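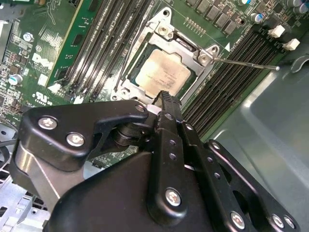
Hindness progress report, second quarter, for the Sarkent programme office

Hello all. You asked for something shorter than last time and with fewer acronyms, so I've done my best on both counts. The money side is on the usual spreadsheet and there's nothing odd in it. What follows is the work.

Last quarter I told you we'd be moving on from memory sticks to processors, and we have! The job we've set ourselves is to get the arm to open the socket on an old desktop board, take the chip out without scratching it or bending anything underneath, and put it down where it belongs. A person who has done a few can manage it while talking about something else. For the arm it is a really awkward bit of work, mostly down to the lever. It's thin, it's sprung, it hooks under a little tab, and you have to push it down and sideways before it'll come up at all. If you just pull on it, you drag the whole computer across the bench (we did this, more than once, in July).

So most of the quarter has gone on teaching by demonstration. One of us drives the arm through the job by hand, we record what it felt and what the cameras saw, and the learning method – still called Metach, sorry, I know some of you hate the name – tries to work out what mattered. We now have 778 demonstrations that I'm happy with. There were more, but I threw out a batch from early on where the clocks on the cameras had drifted apart, and it was making the training worse.
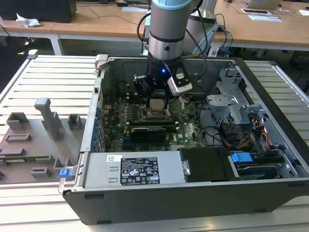

The change that made the biggest difference was splitting the job at the moment of contact. Before, Metach learned everything as one long movement, from hovering over the case right through to letting go. It got lovely and smooth at the part that's easy, which is travelling through empty air, and stayed hopeless at the last few millimetres. Now there are two models. The first gets the fingertips close to the socket using the fixed camera and the wrist camera together. The second takes over once the fingers touch something, and it leans much more on force and hardly at all on the fixed view.

We ran 179 trials of the new version on cases laid flat with the side off. I've put the full table in the annex, but the plain version is that opening the lever now works most of the time, lifting the chip works a bit over half the time, and doing both in one go without a person stepping in is still a coin toss on a good day. The older single model almost never got through both, so I'm pleased, but I don't want anyone reading this to think it's ready for a recycling line. It isn't. It's also slow, with up to 60 seconds spent on the lever when it doesn't find the end of it first time.

Where it goes wrong is quite consistent, and that's good news of a sort. Glare is the worst. Bare metal inside a case throws light straight back at the wrist camera, and the model then gets the edge of the socket wrong by a small amount, and a small amount is all it takes. We've tried dimming the room (it helped with the metal and hurt everything else) and we've tried training on pictures with the brightness shoved up and down at random, which I think is the better road.
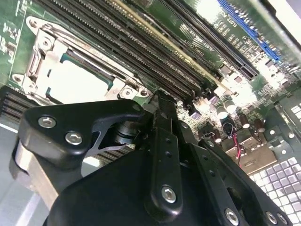 Wrist camera view, with the socket to the left and the memory slots running up towards the right.

The second problem is board layout. Metach does well on boards like the ones it has seen and gets muddled when the socket is turned round or sits closer to the memory. I had hoped the close-up model wouldn't care, as a lever is a lever, but it does care, quite a lot. My guess is that it's using the slots as a landmark. I've started hiding bits of the picture during training to find out, and I should have an answer by the next report.

Cordeiro have been generous with scrap machines again and have offered us a mixed pallet with several makes in it. I'd like to say yes. It would mean renting a bit more storage, and I've put the cost in the spreadsheet on its own line so you can turn it down without upsetting the rest.

I sent a draft of all this round before finishing it, mainly to check I wasn't being too gloomy about the success rate.

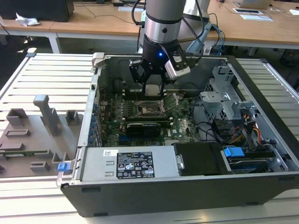 Ademir Bezerra wrote back that the rate bothers him less than the damage, and that he'd want bent pins reported separately from chips that simply weren't picked up, as a failed lift can be tried again and a ruined socket can't. Fair point, and I've split the annex table that way. He also asked for the force limit on the fingers to be written down properly in one place, which I'll do before the next round of trials.

For next quarter, then: the landmark test, the mixed pallet if you agree to it, and a first go at closing the lever again afterwards. Could you let me know about the storage before I book anything?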